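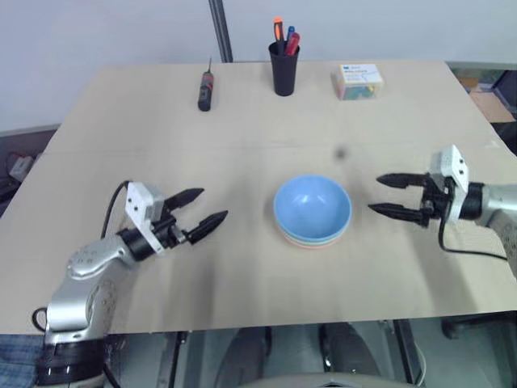

Both arms close in on the stacked bowls at the shared workshop on Pimentel Street.

Tamás Medve will tell you, if you give him half a chance and a cup of coffee, that he never meant to build two of them. One arm was the plan, a winter project to keep his hands busy, and then Kane Cosgrove from the next bench over wandered by and asked how it was supposed to hold a bowl still while it picked one up. Well, that was that!

They call the pair Stavum, after a misprint on a parts invoice that made them both laugh, and by March they had put $3,972 into it, most of it split down the middle. The gripper fingers alone went through 13 versions (Tamás keeps the rejects in a coffee can and is oddly fond of them).

Bowls are the current obsession. They nest, they slide, and the rims sit so close together that a finger a hair too low takes hold of two at once. Kane has the arms come in from opposite sides, fingers open, and he likes them slow, slower than Tamás has patience for. "I'd rather watch it think," he says, and goes back to fussing with the cables, a job that has eaten most of his evenings until nine or later.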